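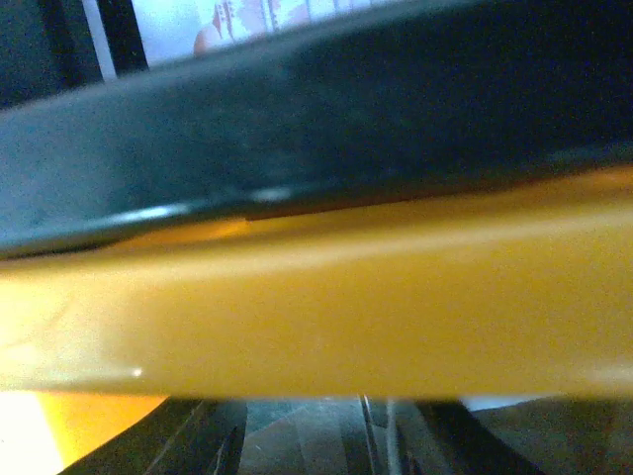 Chapter 6
Where Does It All Go? Money in the Household

By the end of this chapter you should be able to:
explain the difference between a fixed and a variable cost
keep a spending record for a month without lying to it
describe mental accounting and give an instance from your own life
say why a budget made in December rarely survives until spring

Most of the textbooks on your shelf treat the household as a sort of small, well-run firm. It has an income, it has wants, it lines the wants up in order of merit and it buys its way down the list until the money stops. Anyone who has lived in a household will have noticed some gaps in this account. Real households buy a second cheese grater while the first one is in the drawer. They drive across town to save a little on petrol and then have lunch out, the morning having been so thrifty.

This chapter is about that second sort of household. We shall borrow a few tools from the first, chiefly the idea that money spent on one thing can't be spent on another, which sounds too obvious to need a name and has been given one anyway (opportunity cost, see Chapter 2).

6.1 The Suton diaries

Some years ago Roksolana Sydorenko and Svenja Lenz asked a group of families in Suton to write down everything they spent. The families were given a notebook each and told to include the lot, down to parking and chewing gum. Before they began, each was asked to guess what an ordinary month would come to.

The guesses were good on rent. They were good on the electricity bill, at least among those who opened it. After that they fell apart. One couple put their yearly spending on food eaten outside the home at 200. The notebook suggested 1,040, and the husband spent part of the final interview arguing with his own handwriting.

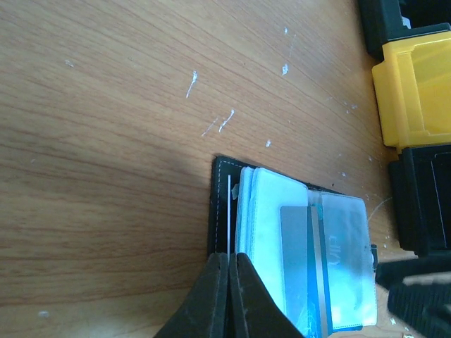

What had gone wrong was mostly a matter of size. Large payments hurt, and we remember things that hurt. Small ones slip past. A person who would lie awake over a single bill for 100 can spend the same sum on coffee and bus fares without a flicker, and will tell you afterwards, in perfect good faith, that it was a quiet month.

Sydorenko and Lenz also found that the act of writing things down changed what was being written. In the first week people spent less than they said they usually did. Several admitted to putting a chocolate bar back on the shelf to avoid having to enter it. By the third week the shame had worn off and the chocolate returned. If you try the exercise at the end of this section, and you should, throw away your first week. It describes somebody you would like to be.

6.2 Fixed, variable and the awkward ones in between

A fixed cost is one that stays the same whatever you do this month. Rent is the usual case. A variable cost moves with your behaviour: food, fuel, presents for people you feel guilty about. So far, so tidy.

The trouble lies with costs that are fixed only because you have forgotten they can be changed. Leandro Godoy calls these "sleeping costs", and the term has stuck. A gym membership is a sleeping cost. So is the magazine that arrives each month in its wrapper and leaves each month in its wrapper. On paper they look like rent. In practice they could be ended by a telephone call, and the reason they are not is that the telephone call is boring.

Godoy's advice is to sort your costs by the effort needed to stop them. Moving house takes months. Leaving the gym takes an afternoon and a certain coldness of heart. Buying fewer biscuits ought to take no time at all, though the evidence from Suton is discouraging.

6.3 Jam jars

Corina Mösli's grandmother, in Badia, kept her housekeeping money in jam jars: one for food, one for coal, one for church, one for shoes. When the coal jar was empty the family wore coats indoors, though there might be plenty in the shoes. An economist of the strict kind would call this irrational. Money is money, and a coin from the shoe jar burns – so to speak – as well as any other.

And yet the jars did their job for decades. They turned a hard sum into an easy one. At any moment the old lady could see what was left for coal without adding anything up, and nobody could raid the shoes in secret. We do the same today with separate bank accounts, and call it mental accounting when we do it in our heads. In the next section we look at when the jars help, when they cost us money, and why a tax refund so often ends up being spent on a garden chair.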